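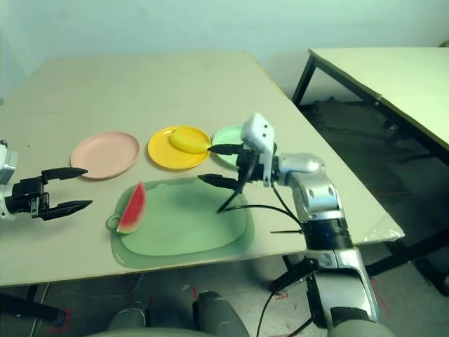

Three plates, a cutting board and two kinds of fruit on the snack table at the Hemora play kitchen in Arnitdale.

ARNITDALE - I went over to the Hemora Family Center in February to write a quick piece about the new play kitchen, and I stayed a good two hours longer than I meant to. My editor wanted a couple of paragraphs and the opening hours. She is getting more than that, because I have opinions about toy watermelon now.

The play kitchen opened this month in the back half of the old reading annex on Nosine Street, the part that used to hold the tax forms and the broken microfilm reader. The center spent $2000 on it, most of which came from the fall rummage sale, and another $552 was left over from a shelving grant and went to plates, cups and pretend food. If you've priced pretend food lately you'll know that doesn't fill as many baskets as you'd hope!

What I liked right away is that it's plain. I've been in play kitchens with beeping stoves and sinks that make a gurgling noise when you press the tap (my sister has one, we all know where the batteries went), and this one has hardly any of that. The snack table is a light beige rectangle, and when I looked it had pale pink, yellow and mint-green plates on it and a big see-through green cutting board with a little round loop at one end for a handle. There was a banana on the yellow plate. There was a slice of watermelon on the board, standing up on its rind with the point in the air, seeds and all.

I've thought about that slice quite a bit since. The toy food I grew up with was a bag of hollow things that had been stepped on, and you had to be told which one was the pear. A wedge of watermelon with a red middle and a thin white band before you get to the green doesn't need any introduction.

The idea behind the room is pretend snack time, start to finish. Kids pick a fruit from the baskets, "cut" it on the board, put it on a plate and serve it to somebody, who has to be polite about it. Then everything goes back where it came from. The center's handout calls that last part "closing the kitchen," and I was told it's the part the under-fives like best. I didn't believe it either. But I watched one small girl in rain boots put the same orange back in the same basket four times, taking it out again in between so she could have another go, and she'd have kept at it if her grandfather hadn't needed to catch a bus.

Plates are a matter of some feeling, by the way. There's a system where the color of your plate tells you which basket your food goes back to, and the handout explains it over most of a page, and as far as I could tell the kids were ignoring all of it and choosing by favorite color. Pink goes fast. I heard two separate negotiations over pink in one morning, one of them quite bitter, and it was settled by an offer of yellow plus first pick of the grapes.

I asked at the front desk whether more plates were coming, and the answer was yes, probably, once they see how the first batch holds up. They're ordinary plastic ones, round, and they go through the dishwasher in the staff kitchen every evening. The food gets wiped down by hand. Anything that ends up in somebody's mouth goes into a tub by the door marked "tasted," and I'm told the tub is never empty by lunch.

Parents I talked to were mostly just glad to have somewhere warm to go. The annex is heated (finally, some of you will say) and there's a bench along one wall where you can sit with a coffee from the machine in the lobby. One dad told me his son had refused banana in every form since last summer and had now served him more than a dozen pretend ones, so he was hopeful. A mom with twins said she liked that there's room at the table for both of them to work without elbows getting involved. She'd driven in from the other side of Ní Bhriain Park and said she would do it again, even with the parking.

About the parking: the lot behind the annex is still half closed for the drain work, so use the one on the park side and walk across. It's a short walk and the path is salted. Strollers go in through the side door, which has a ramp, and there's a row of hooks just inside for coats and wet mittens.

Sessions run in the mornings from 9:30 until noon, with up to 14 children in the room at a time. You don't need to book, but you do need to sign in at the desk, and on a rainy morning you may be asked to wait in the picture book corner until a family leaves. It's free. Children have to have a grown-up with them, and the grown-up is expected to eat whatever is served. That isn't a written rule but I was handed a plate within a minute of sitting down, so be ready.

There's talk of an afternoon session too, for kids who are just out of school and want to run the place like a real restaurant, with menus and an order pad. I saw a sample menu taped up by the light switch. It listed melon, banana, melon and banana, and soup. The center says it would need another $1000 or so to keep the annex open past three through the spring, and there's a jar on the front desk if you've got change in your pocket.

They're also looking for donations of play food in good shape, and the list is pretty specific. Fruit and vegetables are welcome, bread is very welcome, and they'd love some eggs. Please don't bring anything that cuts apart with the sticky fastener strips, as those fill up with carpet fuzz and stop sticking. No tiny pieces, nothing with batteries, and no more ice cream cones, thank you, they have a whole drawer of ice cream cones. Drop things at the front desk in a bag with your name on it during regular hours.

A second cutting board is on the wish list as well. The green one is a good size, and two kids can share it if they're getting along, but there's usually a line for it, and somebody always wants to chop at the exact moment somebody else is arranging. I'd vote for the board ahead of the eggs, if anyone's asking.

The reading annex still has its reading half, for those who've written in worried about it. The large print shelves have moved to the front windows, where the light is better anyway, and the newspapers are on the rack next to them. It does get a bit louder back there before noon. I tried reading for a few minutes to see how bad it was, and I could follow my page fine until a voice behind me shouted that the kitchen was closed and everybody had to go home and brush their teeth.

The play kitchen stays up through the end of spring, and the center will decide then whether to keep it through the summer or give the space back to the craft tables. Questions can go to the front desk at Hemora, in person or by phone, any morning after nine.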